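Chips in a row: an hour with the keeper of the snack shelf

By R. Vasylenko, for the Workville neighborhood pages

The store in Veltstead has two entrances, and almost everybody uses the one from the parking lot. I came in through the other one, from the bus stop, and so the first thing I met was the snack aisle. It was a little before seven in the morning. The woman who takes care of this aisle was already there, on her knees on the carpet, with a canister of chips in each hand.

She asked me not to print her name. "Write only that I do the shelves," she said. "People here know me anyway." She has worked in the store since it opened, first at the register, then in the bakery corner, and for the last years with dry goods and snacks. Before that she was in a warehouse of the company Senutmont, where she learned, as she told me, to look at a box and know if it will fall.

I wanted to speak with her for a simple reason. In our last reader letters there were several complaints about messy shelves in the small shops of the district, and one letter which praised this aisle very much. The writer of that letter said she can find her flavor "without glasses."

When I read this sentence aloud, the keeper of the aisle laughed for a long time.

"It is the color," she explained. "People do not read. They look for purple, or they look for green. If you put purple next to blue, they take the wrong one, and in the evening they are angry at home. I try to keep some other color between them, if the delivery permits it."

The delivery does not always permit it. Last December the store received, by a mistake in the order, far too much of one flavor, and for two weeks the shelf was nearly all one color. She remembers this with real pain. Customers asked her if the other kinds were forbidden.

I asked what a bad morning looks like. She said that a bad morning begins the evening before. People take a can, read the back, change their mind and lay it down on its side. The next person moves it to reach behind. "A bag can lie how it wants, a bag is soft," she said. "A can is round. If it lies, it will travel."

She has an order of work and she does not like to change it. First she takes out everything which lies down. She puts it on a tray, or on a table if there is one near, and she looks at each lid. A lid with a dent goes to the side. Then she wipes the shelf, from the back to the front, and also the metal rail, where the crumbs collect. Only after this do the cans go back, the old ones in front and the new ones behind.

"My colleague in the morning team does it from the front," she added. "We had discussions." She did not want to say more about these discussions.

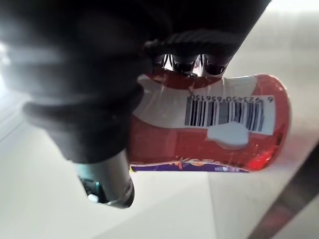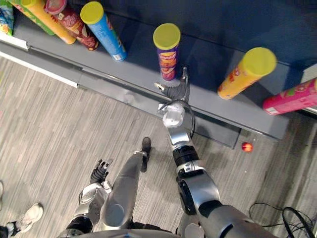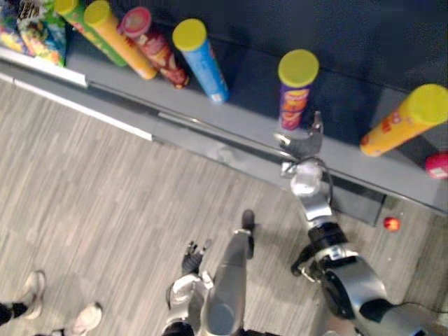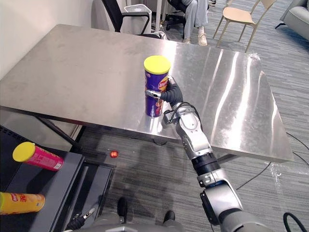
How often should a snack shelf be straightened during the day?

Twice is enough for a small store, once before opening and once in the late afternoon, when the children have gone home from school and before the people come from work.

She told me that in the beginning she went to the shelf every hour, and it made her tired and nervous. A colleague with more experience told her to stop. A shelf from which people take things will never look like in the catalog, and if it looks like this all day, it means that you are selling nothing. She repeated this sentence to me two times, so that I would write it correctly.

We spoke then about numbers, because she keeps a notebook. It is a school notebook with squares, and she writes in it what was sold in her aisle every month. In the best month of last year it was 2,154 pieces, bags and cans together. In the month after that it was 1,891. I asked for the reason of the difference. She thought that it was the heat. "In the heat people want ice cream and water. Chips make you thirsty, and then you must carry also a bottle."

Does the manager read the notebook? She shrugged. The manager has a computer, and the computer knows the same numbers. But the computer does not know that the top shelf is too high for the older customers, or that the flavor which stands near the end of the aisle sells better on rainy days, because people from the bus stop wait there. These things she writes in the margin with a pencil.

I asked if she buys chips herself. She does, but only the plain salted ones, and never in her own store. "I would stand in front of my shelf and I would begin to work," she said. At her sister's home she once arranged the spice jars during a birthday dinner. The sister was not happy, but the jars are still in the same order today.

There is one subject on which she becomes serious, and it is the floor. Under a snack shelf there must be nothing, she says, no cartons, no lids, no price strips. She has seen a customer step on a fallen can in her old workplace, and since that time she always looks down before she looks at the shelf. Cartons she flattens immediately. The empty ones go to the back door, where a man from the recycling company collects them in the afternoon.

Before I left, she wanted to show me how to put a can on the shelf so that it stays. I had thought that this was not something a person can learn. You hold it low, under the middle, set the back part of the base down first, and then let it come forward by itself. She turns it a little at the end, so that the name looks to the aisle. I tried it with a can of paprika flavor. Mine stood, but the name looked to the wall.

She corrected it without any comment. Then the first customers came in from the parking lot side, and she went to help a man who was looking for rice crackers. They are in the next aisle, on the second shelf from the bottom, beside the pretzels.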